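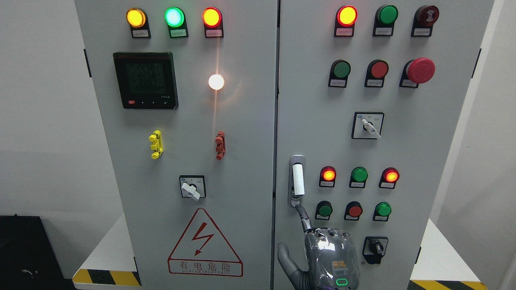
## Getting to know your panel doors

If you have worked at the Manddale site for any length of time, you have walked past the gray electrical cabinets more often than you could say, and I would bet that most of us have never stopped to look at them properly. I was one of those people until last November, when I spent a long morning standing next to them waiting on a delivery and started wondering what all the lamps were for. So this month's item is a friendly little tour of the cabinet doors, and I hope you'll bear with me, as I have grown rather fond of them.

Let's start with the colored lamps along the top, which are what most people notice first (and what most people ask me about!). It is very natural to read them like a traffic light, and to worry when you see a red one glowing. Please don't go by color alone. On a cabinet like ours, three lamps in a row are often there to show the three phases of the incoming supply, one color to each phase, and then having yellow, green and red all lit together is just what you want to see. Other lamps show whether something is running or stopped, so one may be lit while its neighbor is dark, and that can be perfectly fine too. The little white plate beneath each lamp is the thing to go by. The printing on them is awfully small, I know, and larger ones have been ordered from Mevmont - I'm told they should reach us before the summer shutdown.

Then there is the square digital meter, my own favorite. When it is set to show voltage you'll find three readings stacked one above the other, and on a good day they sit very close together, all in the neighborhood of 225. What you are looking for on your walk-round is company: three numbers that keep near each other. If one has wandered well away from the other two, write down all three along with the time, and ring the electrical desk on extension 205. You won't be bothering anyone. We would much sooner have 100 calls about nothing than miss the one that mattered.

The rotary switch with the white handle is for the electrical team only, and so are the push buttons. I know the handle looks inviting, and I know it sits at an angle that makes tidy-minded people want to straighten it (I am one of them), but please leave it just as you find it.

And do take the warning triangle seriously, with its red lightning bolt and the characters 有电危险, meaning "live electricity, danger." The doors stay shut, and nothing gets leaned or stacked against them - no ladders, no coats, no boxes of Binine filters, however briefly.

The revised walk-round sheet is number 43 in the binder by the Mthembu workshop door, with a space for the three meter readings and a line for any lamp that looks different from your last visit. Please bring finished sheets to the electrical desk by 8 on Monday mornings, and do stop for a chat if you have a question about any of it.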